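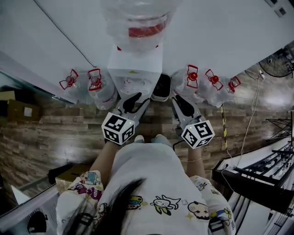

White table, September, mid-morning. Big jug at the back, the five red-handled bottles in front of it, white box in the middle.

September, bottle bench

Coffee first, then bottles. I meant to get to this page before lunch yesterday and then Dörte came by with the delivery slip from Fajardo and we got talking about caps for most of an hour, so I am writing up two days in one go. Bear with me, whoever reads this after me (probably Justinas, hello Justinas).

The question we have been chewing on is how to store the handled bottles between fills. Up to now they stood upright on the shelf over the sink, which looks tidy but means the handles knock against each other every time you reach for one, and I am forever catching my sleeve. So I laid them down on the white table with the necks pointing up and out toward the edge, two on the left of the white box and three on the right. I like it a lot better than I thought I would! You can get your fingers through a red handle without shifting the bottle beside it, and you can look straight into the plastic and check for scratches while you're there.

The big jug went down on its side too, up behind the box. I wasn't sure about that one. It is a large thing and it takes up a good piece of table, but standing up it was always in front of something I wanted. The red band across the middle is a handy place to aim for when you pick it up. Dörte would prefer it on the floor by the door and we have agreed to disagree until the end of the month.

The small black container is at the table edge for now, just right of the box. It needs a proper home. I keep putting it down there because it's the nearest bit of free table, and I know perfectly well that the edge is the wrong place for anything small. Same goes for the black cable, which crosses the white top on a slant toward the box. I'd like it run along the back where it won't be under anybody's wrist. There's an outlet over at the right-hand side that might suit, if the cable will reach, and I haven't measured yet.

Caps. The Fajardo slip says 14 spare caps in this order, and the order number ends in 1810, in case anyone has to call them. Dörte thinks the Plollutard ones we had in spring closed with less effort. My own feeling is that we were all overtightening in spring and blamed the caps afterward, but she has stronger hands than I do and a longer memory, so I'm writing down her view along with mine. Hand tight and then stop, please, whichever cap it is.

Next thing to try is the long rest. Fill, close, lay down exactly as they are now, leave for 72 hours with paper towel under the necks, and see whether any of the towels are damp. Justinas did something like it at Condthorpe with squarer bottles and says to change the towels every morning or you end up arguing over old spots. Good advice, and I'll take it. He also says to write on the towel in pencil, as ink wanders.

Labels: I can make out the red one on the inner left bottle well enough from where I stand, lying down or not. I'd still like our own tags tied on the handles, with string, no tape. We spent a whole afternoon with Dredirton tape glue and a butter knife last year and I would sooner not repeat it.

To do
Find a place for the black container (drawer 3?)
Measure the cable
String for tags, ask Dörte, she had a ball of it in her coat
Paper towels, we are nearly out
Ask Justinas if he still has his Condthorpe sheet

Later, 4:40 pm. Drawer 3 is full of lids. Trying the one under it tomorrow.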